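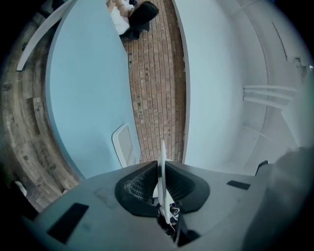 When should a hand-held gripper tool be taken out of use?

Take the tool out of use as soon as a finger fails to return to its resting position after the trigger is released, even if it returns on the second attempt.

Service notice: Flodus hand-held gripper, finger return fault
Issued by Riditz Equipment Support, 18th April

Riditz has received reports of a fault in the Flodus hand-held gripper in which a finger stays partly closed after release. In each confirmed case the return spring had slipped from its seat inside the housing. The operator feels little difference at the trigger, and recordings made with the tool in this state show a grip that the operator did not intend. Where those recordings have been used to set up an automatic arm, the arm has repeated the error and pressed too hard on the item being handled.

One report concerned a pinched fingertip. The operator had reached into the housing to free the finger while the trigger was still held. No lasting injury was recorded.

Tools affected
Serial numbers ending in 238 or lower, supplied with the first pattern of spring seat. Tools supplied from July onwards have the deeper seat and are not covered by this notice. The serial number is printed inside the battery cover.

Check before each session
Switch the tool off and wait 30 seconds.
Press and release the trigger slowly, with nothing between the fingers.
Watch each finger return fully. Listen for a click or scrape.
Look at the cables near the base of each finger for wear or flattening.
Enter the result in the tool log.

If the fault is found
Release the trigger, switch off and attach a red tag. Do not put a hand or a screwdriver into the housing. Do not bend or trim the finger to improve its movement. Recordings made since the last clear check should be set aside until they have been reviewed.

Repair
The replacement seat is supplied as part of the Wike service kit, which contains two springs, two seats and four screws. Fitting must be carried out by a trained person and takes 60 minutes, including the closing test. A repaired tool must complete 100 full cycles without a missed return before it goes back into use.

Kits are supplied free of charge for affected tools. Requests should be sent to Titilayo Isah, Product Safety, at the Bridum service centre, quoting the serial number and the date of the last clear check.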